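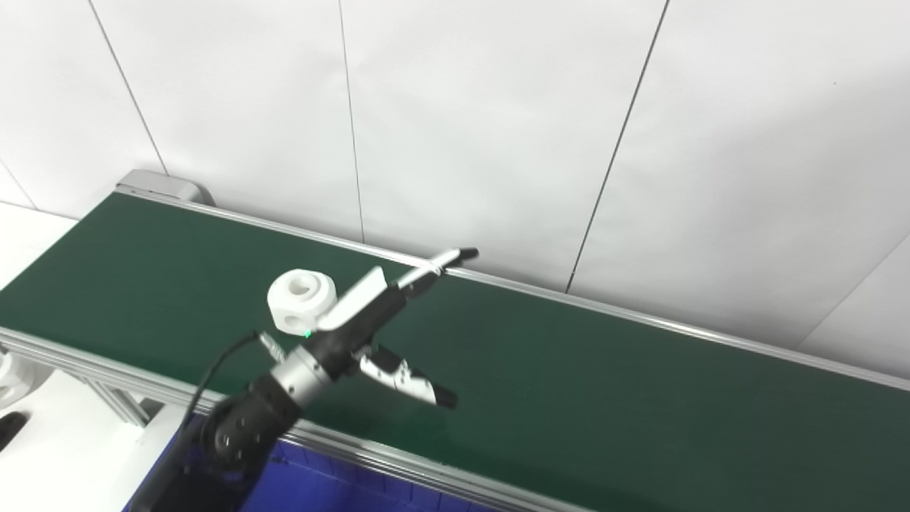 **Mukdale Belt Notes, no. 36**

Hi, and welcome to the folder! I'm Catriona Gunn, I look after the green belt at Preststead, and this is the README that goes with the log. I started keeping these notes because I got tired of answering the same belt questions at lunch (I like belt questions, just not with soup). If you're new, read this once, then go play with the spreadsheet.

## What's in here

- `belt_log.csv`: the main thing, 975 rows, one row per check or cleaning or adjustment
- `parts.csv`: what we ordered and where it got put
- `words.md`: what we call things, so we all call them the same thing
- `old/`: Heikki's notes from before me, typed up as he wrote them

## What we call things

The belt is "the green," even though it's a very dark green and Heikki Rantala will tell you it's black until you stand him next to something that really is black. The silver strip running along the wall side is the **back rail**. The chunkier aluminum on the near side, the one with the grooves, is the **front rail**. The gray rounded cover over the roller at the end is the **cap**. I've seen people write "the end thing" in the log and I do know what they mean, but please write cap!

The white table alongside is just "the table." The wall behind is white panels with thin dark seams, and we number the seams left to right when we stand on the table side. It started as a joke and now it's the handiest thing in the whole log, so "scuff on back rail, seam 2" is a perfectly good entry.

## Columns in belt_log.csv

| column | what goes in it |
|---|---|
| `who` | your initials |
| `shift` | early or late |
| `where` | back rail, front rail, belt, cap, table, other |
| `seam` | nearest wall seam, blank if you can't tell |
| `what` | checked, wiped, adjusted, replaced |
| `speed` | the dial setting, 0 to 100 |
| `note` | anything you like, please write something |

The speed column is the dial and not a real speed. I have no idea what 100 is in feet per second and I've never wanted to find out with my lunch on there. If the belt was stopped, put 0. Don't leave it blank, blank means you forgot to look.

## How the rows got made

By hand, mostly by me, Hertta Kiiskinen and Teemu Lappalainen. We write on the clipboard and one of us types it up at the end of the shift. Teemu's sevens look like ones, so if you find a speed of 11 in his rows, it may well be 77. I fixed the ones I could check against the clipboard sheets and left the rest alone.

Heikki's older notes aren't in the count. He wrote whole paragraphs, they're lovely, and I couldn't see how to squash them into columns without losing the good parts (the one on squeaks especially).

## Wiping down

People ask for this more than anything else, so it may as well live here:

1. Dial to 0, then switch off.
2. Damp cloth on the belt, dry cloth right behind it.
3. Old toothbrush for the grooves in the front rail. Crumbs of packing foam love it in there.
4. Run a finger along the back rail and see if it comes up gray.
5. Write it in the log!

No spray on the cap, please. Put it on the cloth first.

## Known gaps and oddities

- October is thin. I was off and the clipboard went missing for a good part of it. It was behind the table.
- `adjusted` covers everything from a tiny nudge of the belt tracking to half an afternoon with wrenches. Read the note.
- The seam column only starts partway through, when we came up with the numbering. Don't take the blanks before that as "can't tell."
- Two people have used the initials HK. Anything on the late shift is Hertta.
- "Felitholm belt" in the notes means the spare one rolled up in the store room. It comes from the label on the box it arrived in.

## Using it

Anybody at Preststead can copy it, sort it, color it in, whatever you like, only please don't save over the original. Sirkka Pesonen made some really nice charts of cleaning by shift and I'm hoping she'll put them in the folder (Sirkka, this is me asking). If you're from Heiskanen and you got here through the shared drive, hello! You're welcome to it too, but your belt is longer than ours and your rails are different, so don't copy our adjustment notes straight across.

## Still to do

- split `adjusted` into small and big
- finish typing up Heikki's last notebook
- put numbered stickers on the seams, if I can get a yes on stickers
- find a better clipboard

Corrections go on the sheet taped inside the cupboard door, or just tell me. I'm there on early shift until 2.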